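Sorting small parts by colour-coded tray - does the colour order matter?
Posted in Workshop and Storage, August
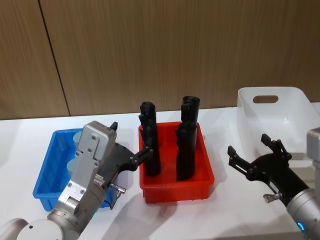 Background

I look after the stores for a small repair shop in Flarkcombe. We have 54 trays in use and the colours have never meant anything. I would like to fix a scheme before we relabel the shelves. Is there a usual order, or do people simply pick one? One of our fitters has trouble telling red from green, so that has to be allowed for.
Francine Cloutier

3 replies

Shafiq Sivakumar
There is no standard that I know of for general storage. Decide what the colour stands for first: either the type of part or its state (incoming, checked, rejected). Using it for both at once fails quickly. We use it for state only, and the type goes on the label.

For your fitter, blue against yellow is a safer pair than red against green. Put a letter on the front of each tray as well, at least 10 mm high, in black on white. Test the labels under the lights you work with - sodium lamps make a mess of most colours. Keep the number of colours to four at most. Past that, people stop looking at the key.

Aurelio Bermúdez
Just buy them all in one colour and label them. Cheaper too.

Rocío Cuevas
Agree with Shafiq on state only. One addition: write the scheme down with the supplier's part code for each tray colour. When we reordered at Ayala the replacement blue was a different shade and a slightly different size, and the new ones would not stack with the old. We had some 223 trays by then. Order spares of each colour at the start and keep them together.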